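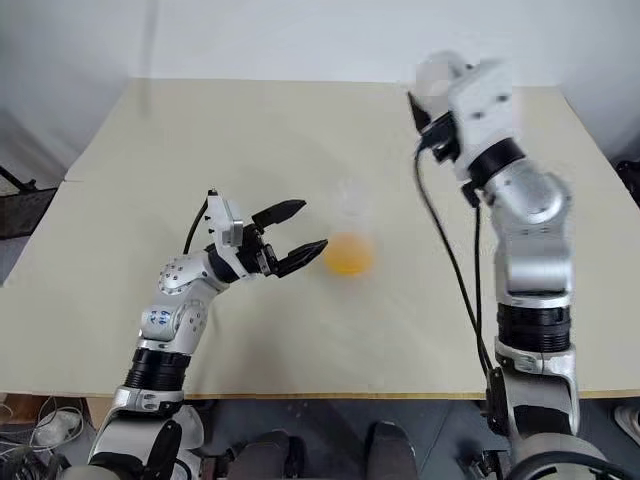

*Corentin Marty, visit report, 2023-12-15*

The Garnden student project occupies one long ground-floor room behind the machine shop. I was there for the end-of-term visit, hosted by Rocío Chávez, who supervises the drinks-handling group. The group's task is stated on the door: pick up a vessel, pour from it, put it down, spill nothing.

The station has two arms working over a cream tabletop. During my visit the left arm was approaching a clear plastic cup, roughly half full of orange-yellow liquid, with its two fingers open. The right arm was raised over the far side and moving. Someone has marked the left elbow housing by hand in blue.

Jhonatan Ñahui wrote the scheduler, called Obura, that decides which arm moves first. A run is limited to 40 seconds and ends early on contact with the wall. The log stood at 2564 runs on the morning of the visit, of which the first 1000 used water only. Those are kept separately and are not used for the term mark.

Clear cups remain the main source of failed grasps. Yaneth Sánchez is testing a lower approach height and has 17 runs so far, too few to report. Coloured liquid helps with the fill level but does little for the rim.
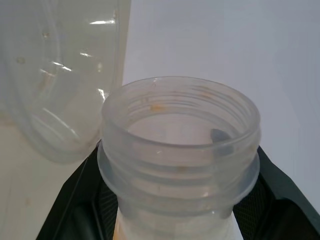
*Garnden Workshop Notes, p. 17*

Bottles are handled by the neck. The fingers close just under the flange, leaving the thread clear, and the mesh pads on their inner faces bear on the plastic. Orange residue inside the neck is recorded by the students as a fault only if it reaches the outside. I asked whether bottles are rinsed between sessions. The written procedure says yes, at the end of each block.

Cristian Carhuamaca looks after grip force. His present setting suits a rigid neck and is too high for the cups, so the value has to be changed with each vessel. An automatic changeover is planned for February, using the Tiler module the students wrote last year.

Visitors should sign in at the Flirkberg entrance. The machine shop door is kept locked during runs.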